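About Zarnedis

Can a machine do the chores in a house yet? Zarnedis has worked on that question for 7 years, and our short answer is "some of them, slowly." We write control software for two-armed robots and try it in simulated rooms before any hardware moves.

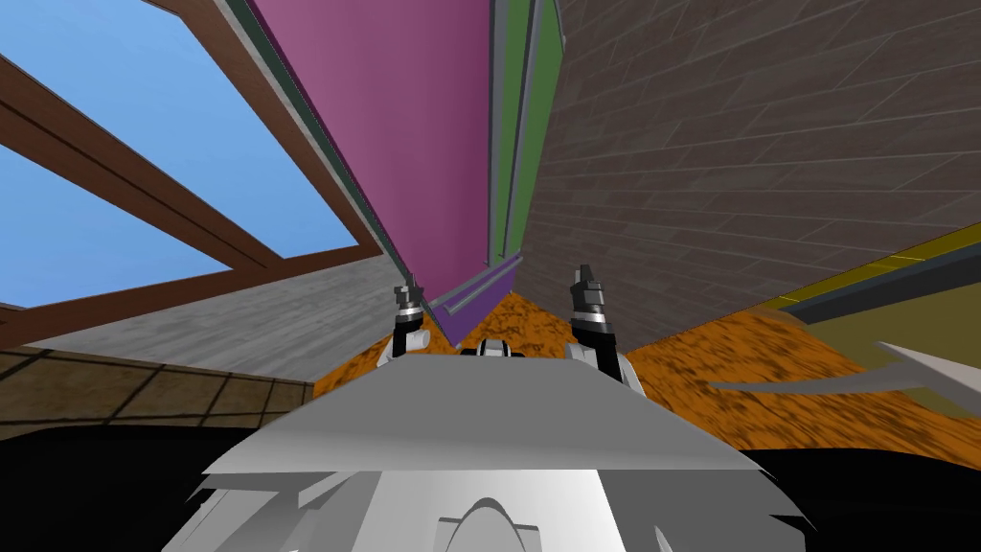

Household Tasks Group — Brutdale Office

Lovely Galang leads the group, a staff of 11. A simulated room gives the robot plain things to deal with: a tall magenta panel, a brick wall, a tiled floor, a window with wooden beams. People cope with a room like this without thinking. For a robot, getting two grippers to the right spot beside a large panel is still a job in itself.

We logged 1,871 simulated runs through March and are working toward 2,000. Each run is kept, good or bad, and the bad ones get read first.
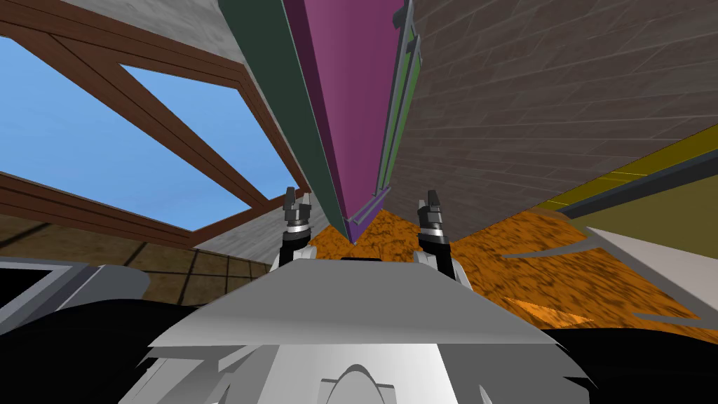
WHERE THINGS STAND

Both grippers point up here, one on each side of the panel's narrow foot. Reaching is the part we trust most. Gripping, pulling and letting go are less steady, and we do not sell a chore robot today.

Our partners at Magbanua ask the same questions about shop-floor work — mostly fetching and sorting. We share our results with them as they come in.

Page updated 2019-09-12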